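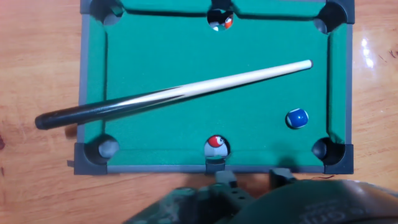
Gripper lets go of the mini cue mid-shot
Robot Hobby Builds > Grippers

murkden_cornel
So happy with this project, but last night it scared me! I'm teaching the arm to play on a tabletop pool table. On run 322 the fingers opened halfway through the stroke and the cue shot forward – straight off the bench and past my ear. No error in the log. Any ideas?

jurgita_k
Love this! My bet is the servo overheating. Mine goes limp after a long Saturday of testing and never reports a thing.

murkden_cornel
Good thought, but it was only 3 minutes in.

HeinoS
Cable. Check where it bends at the wrist. I'd swap it before touching any code.

jurgita_k
Don't agree, Heino. A bad cable drops the whole gripper on mine, camera too. Cornel, did you lose video?

murkden_cornel
Nope, video was fine the whole way.

HeinoS
Power and video run on separate wires in mine, so that proves nothing :)

cheng_en
Whatever it is, please wear safety glasses and cut the stroke speed in half until you find it. And keep the stop button in your other hand!

murkden_cornel
Glasses on, speed down. Wiggled the cable at the wrist and the fingers twitched open – Heino, you genius! New one is ordered.

jurgita_k
Fine, but log the temperature too!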